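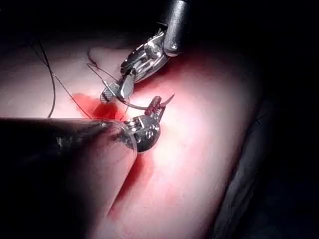
Curved needle, dark thread and a lot of pink.

On needles, and going round the corner

Posted in October, with tea going cold beside me

I've been meaning to write about stitching for ages, and I keep putting it off because I have two lots of readers these days: the ones who came for the quilts and the ones who came when I started my second year of surgical training and began grumbling about knots. I'm hoping this one will do for both of you. If you're squeamish, the photo is the worst of it and you've already got past that, so well done!

What I wanted to talk about is the curve. Mum taught me to sew with a straight needle, in and out, a row of little soldiers along a hem, and for years I thought that was what a needle was. Then I helped her re-cover the old Brandes armchair (the green one, for those who remember it) and she handed me a bent thing out of a tobacco tin and told me to get on with the back panel. With a cushion you can reach behind and pull the needle through from the other side. With a chair that's already got its stuffing and its frame, there is no other side. You have to go in and come out on the same face, and a curved needle does that for you, provided you let it.

It's the same in theatre, where there's very rarely another side you can get at, and I was a bit smug about it on my first day of suturing practice. That lasted until morning tea. Dirk Lindemann, who was taking the session, watched me do three stitches on a foam pad and asked very kindly whether I was sewing or digging. I was pushing, you see. I'd get the tip in and then shove it forwards as though it were straight, and the foam would bunch up and the needle would twist in the holder. He had me put the pad aside and practise turning my wrist in the air, holding nothing, as if I were opening a jar of jam very slowly. I felt a complete goose. But he was right, the needle wants to travel along its own curve and all you're really doing is turning it.

Where you hold it matters nearly as much. Too near the tip and you've got nothing left to come out the far side with. Too near the thread end and the whole thing wobbles. I hold mine a bit back from the middle, and I still look twice before I start, and I don't mind who sees me do it.

Then there's the thread! Look at that long dark loop hanging down in the photo. Loose thread has a mind of its own, whether it's on a quilt or anywhere else, and I think half of good stitching is knowing where the rest of it has got to while you're busy with the needle. At home I trap it under my left thumb. Ánh Doãn, who started the same week I did and has the neatest hands I've ever seen, lays hers off to one side before every single stitch, same side, same sweep. I've pinched that from her and my knots are better for it, although she says they still look like something you'd find on a tent.

I keep a practice pad on the kitchen table now, next to the fruit bowl. I set myself 300 stitches for the month, which sounded like plenty until I got going, and as of last night I'm up to 251. I do them after dinner with the radio on. Some are lovely, and the ones from last Friday are dreadful, all different lengths and leaning over like a fence after a storm. I've left those in. I was tired and rushing so I could get to bed, and it's useful to have a look at them when I'm tempted to do it again.

The funny thing is that the quilting has got better too. I've been hand-finishing the binding on the big blue one (the one for Afonso Torres and his new baby, no telling him please, he never reads this anyway) and I've noticed I'm taking smaller bites of fabric and not yanking at the end of each stitch. Mum had a feel of the edge when she came round and said it was nice and flat, which from her is a parade with a brass band.

A couple of you asked about the binding pattern and I promise it's coming. I need to redraw the corners first because the sketch I did has gravy on it. The armchair is still going strong as well, only the back seam has opened up a little at the bottom where the dog leans on it, so I'll have the tobacco tin out again this weekend.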